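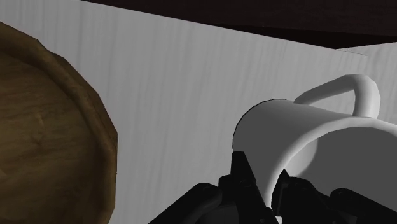
**Unit 4 – Reviewing the Murkley simulation kit (Bovar)**

The kit is supplied with 300 tabletop tasks. Students will review the mug and bowl set only.

1. Run the task 200 times with the default settings.
2. Record each failed grasp, with the position of the mug at the start.
3. Compare your success rate with the 97 per cent stated in the Pirnetwood handout.

Reports should not exceed 500 words – tables are excluded – and must state which version of the kit was used.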